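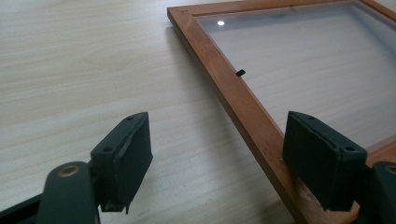 Itziar Paredes

4. Hanging the Tulley frame

1. Lay the frame face down on a folded towel and turn the 2 back clips outwards.
2. Lift out the backing board. Put in your print and close the clips.
3. Hold the rail against the wall, check it with a level and mark the holes.
4. Fix the rail and hook the frame on from above.

Note: for plasterboard, order fixing pack 2526 – it is not in the box.

Caution: do not spray cleaner straight on to the glass. Use a dry cloth.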